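The Last Pile: Sorting the Stuff That Belongs Nowhere

Clearing out a house goes quickly until you reach the small things. 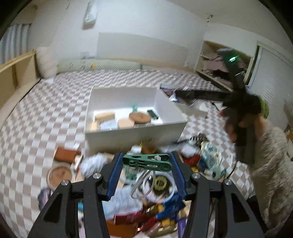
Start with a box and put back only what you would go looking for, Ronaldo Conceição told me when I asked how he gets through the odds and ends. Anything you would not go looking for can wait on the floor until the end of the day, he said, and then it has to leave the house.

I tried it his way in April, in the downstairs room of the house on Eskola Street that my sister and I were emptying before the sale. The furniture had gone by then. So had the books, the coats and most of the kitchen. What remained was the content of drawers, a hall closet and two shelves over the washing machine, and we tipped all of it out in one place.

A pile like that is mostly packaging, cables and single items that came from a set. There are plastic bags with other plastic bags inside them. There are packets, some opened and some not, bought for a job that got done another way. A round tray turns up, and a clip, and a block of wood that must have propped something level once. My sister held on to one such block for most of an afternoon. It went in the box.

The box matters more than I expected. A tall one is better than a wide one, as long as you can still see to the bottom. We used plain white boxes, 7 of them over the whole job, and kept only one open at a time. With two open you start making categories, and categories are slow. Conceição has cleared houses since he left the moving company Favska, and he does not label anything until the box is full. He writes the room and nothing else.

Cables are their own problem. Most people keep them because each one might fit something. Our rule was that a cable had to be matched to its device before lunch or go in the recycling bag. A thin white one got a reprieve because my sister was sure it belonged to a night light upstairs. It did not fit the night light. She kept it anyway.

Clips are useful right away. A plastic one will hold a coiled cord closed, or keep the top of an open packet shut until somebody decides about it. We found enough of them in the closet that we stopped using tape.

Wooden things are harder to let go of than plastic ones. I noticed this early and it held all week. Coasters, trays and small blocks went into the box almost without discussion, while newer and probably more useful plastic items were passed over. Conceição says his clients do the same. He lets them, up to one box.

We worked on the floor. A table fills up and then you are moving piles to make room for piles. On the floor you can spread out, and a padded or patterned mat saves your knees and keeps grit off whatever you set down. Wear long sleeves if the house is unheated, which ours was. Push small parts toward the middle of the pile every half hour or they drift under the radiator.

Cost is worth a word. A skip from Brirnorel was quoted at $600 for the week, and the same firm wanted $1,000 to send two people along with it. We took the skip alone. The total for the house, including boxes, two runs to the dump and a new lock for the shed, came to $1,517. The small things accounted for very little of that and took up nearly half our time.

Some of what we kept went to Lalus, the repair shop by the station, where they take spare parts and odd hardware off people's hands. They wanted the hinges and the drawer runners. They did not want batteries, opened packets or anything with a cut cord. Call first, as they only have one shelf for drop-offs.

By the last evening the pile was down to a layer you could cover with a bath towel. We went through it once more and found a key, which opened nothing in the house, and a packet of picture hooks that I put in my pocket and used the following week.

The sale closed on May 15, 2026. The box is in my hall closet. My sister has asked twice for her block of wood and I keep forgetting to bring it over.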